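# Metar Small Frames: README

Print this page | E-mail this page

Reading time: 4 minutes

Small Frames is a collection of pictures and notes on putting together little open frames from strips of pale wood on a tabletop. It covers four-sided shapes, mostly, and a few wonky ones we liked too much to leave out. If you enjoy looking closely at how simple wooden things come together, there's plenty to get lost in!

The collection was put together at Zollham by Norbert Gál and Maëlys Pons, with Ildikó Kocsis writing nearly all the notes. Release 2 came out in October and replaces the first one completely, so please delete your old copy before unpacking.

## What you get

- 2,248 pictures in `pictures/`
- 248 build notes in `notes/`, one plain text file for each build
- `shapes.csv`, which gives each build a shape name and a short comment
- `changes.txt`, which is long and a bit rambling (sorry, Attila)

We use four shape names: square, long, lean and trapezoid. "Lean" means a frame whose corners have slipped and whose sides still run more or less in pairs. "Trapezoid" is for anything with one end clearly wider than the other, and we've been generous with it, because a loose trapezoid is a lovely thing to look at and a hard one to name. 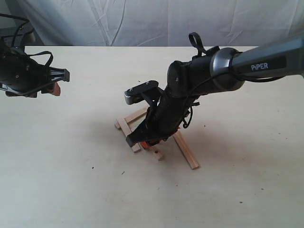

## The wood

The strips are light in colour, left plain, and narrow enough that the grain makes a real difference to how they look. On some you can follow fine lines from one end to the other. Ernő Szabó went through the whole stock with a lamp and picked out the 22 with the clearest grain, and those have their own list in `notes/grain.txt`. It's my favourite file in the set and I'd urge anyone to read it, even if you only came for the pictures.

Some strips have round features near the ends. In the notes we call all of these "rounds", whatever they look like. They catch the light very differently: one may shine while another on the same strip goes nearly black. Release 1 had separate words for shiny and dark rounds, and we argued over them endlessly, so now there's a single word and everyone is happier.

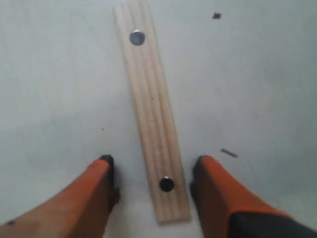

A pale strip with a round near each end, one bright and one dark.

## The table

Everything is built on a pale, plain top with creased light cloth hung behind it. We thought hard about ironing the cloth and decided against it. The folds give you something to judge distance by, and they photograph beautifully in soft light. Specks and crumbs on the surface have been left alone as well, so please don't mark them as parts of a build.

Pale wood on a pale top can be tricky. The edge of a strip often shows up best by its shadow, and Ildikó's notes say "read from shadow" wherever she had to do that. If you are tracing outlines by hand, turn your screen brightness down a little first. It helps enormously.

## Reading a build note

Each note opens with the shape name, then the position on the table in everyday words ("left of middle", "near the back"), then whatever the writer felt was worth saying. We don't use measurements. A side facing the front of the table is called the front rail, the opposite one is the crosspiece, and the other two are just sides.

If part of a frame is hidden, the note says "covered" and stops there. We never guess at a corner we can't see.

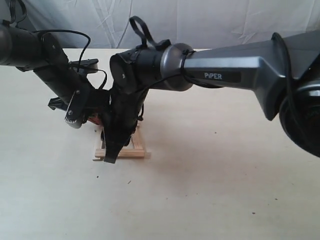 ## Known problems

- In 8 notes the front rail and the crosspiece are swapped. They are listed at the top of `changes.txt` and will be put right in release 3.
- A few comments in `shapes.csv` are still in Hungarian. Attila Deák is translating them, and his versions are much funnier than ours were.
- Pictures with no frame in view are kept in the main folder. They have the shape name "none".

We went back and forth on that last one. Maëlys wanted them in a folder of their own, and her case was a good one, but splitting them off made the file order confusing and the notes much harder to follow from start to finish.

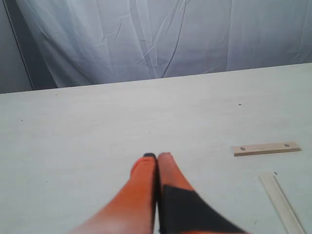 They are also handy for comparing tones. The top can look cool and grey towards one side and warmer towards the middle, and once you've got your eye in for that, picking out a pale strip becomes far easier. Try flicking through ten minutes' worth of "none" pictures before you start on the frames. I did, one evening with a pot of tea, and my notes improved straight away.

## Using and sharing

You're welcome to use the pictures and notes in teaching, research or your own projects. Please credit "Metar Small Frames, Zollham" and say which release you used. If you change a shape name, keep the old one in a second column so others can compare.

Corrections are very welcome, especially for lean frames that ought to be trapezoids. Send the file name and one line about what you see to Norbert. He reads them all and usually replies before lunch.

Print this page | E-mail this page

Related items

- Halász Joints: notes on corners and overlaps
- Drodeo Offcuts: short lengths, sorted by grain
- Metar Small Frames, release 1 (withdrawn)
- How we name shapes, by Ildikó Kocsis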